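June 5, 2023

Up before six, coffee, in by seven. Spent the first hour on the handover rules with Kirsty Pringle. We have been at them since April and I would like them off my desk. The draft is 20 pages and most people will read 2 of them, so we moved the parts that matter to the front: who may start the arm, who may enter the cell, and who signs when a task is changed.

Kirsty wants the speed limit written as a number. I wanted "reduced speed" with a pointer to the settings sheet. She won. A pointer is one more thing to go out of date, and the sheet has changed twice already. So page one now says that with a person inside the line the arm runs at the teaching speed printed on the cell door, and no faster, and whoever changes the sticker initials it.

Dinesh Mudaliar called from Vamberg at ten about the stop test. They do theirs once a week. Ours says every shift, and he asked if that was overkill. I said it takes less time than his phone call. He asked for our form and I sent it. I left off the back page, where people have been writing their lunch orders.

Long argument before lunch about what counts as a changed task. Ayodele Nwankwo says a new object is a new task and needs a new risk sheet. Raíssa Dantas says that if the weight and the grip are the same, you note it in the log and go on. I think both can stand if we write down what "the same" means. A sharp edge is not the same as a round one. Anything that holds liquid gets its own line. Flat things that bend get their own line too, on account of incident 29, when a sheet of card came loose at full height and landed outside the tape. No one was hurt but it was a poor afternoon. Raíssa typed it up and Ayodele read it twice and said fine.

Lunch at my desk, rice and the last of the beans. Paid the 2000 deposit on the roof. Called Mom back.

Lindalva Seixas came by at two to ask if the audit was still on. It is. She will bring the Prullum checklist, the long one, and I told her we would have the logs printed. They were not printed. Printed them. The April pages had two different hands in the same column, so I added a line to the rules: one name per entry, in full.

Left at six. Rain on the way home. Tomorrow finish section four and find out who has the spare key to the cell.

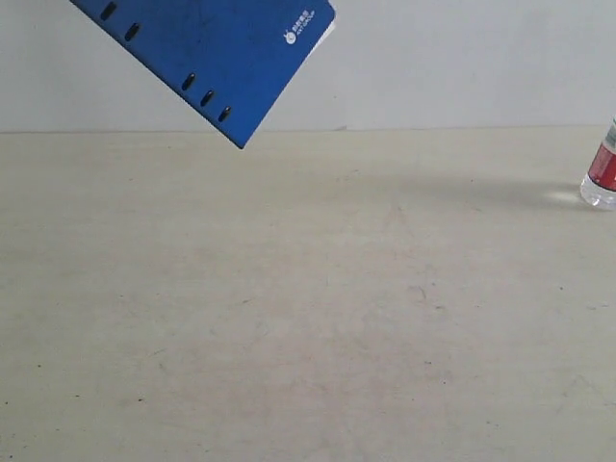

Section four is housekeeping, and I wrote the first half tonight at the kitchen table. Work surface wiped before each run, nothing on it that is not on the task sheet, log filled in before the next start. I put drinks in as a separate rule. A plastic water bottle at the back of the table, red label and all, either is listed on the sheet as an object or goes on the shelf outside the line. A blue folder with slots down one edge goes under flat things that bend, and if there may be paper in it the sheet should say that as well. Kirsty will want it shorter. Still to write: gloves, cables, and what to do with tape that has lifted off the floor.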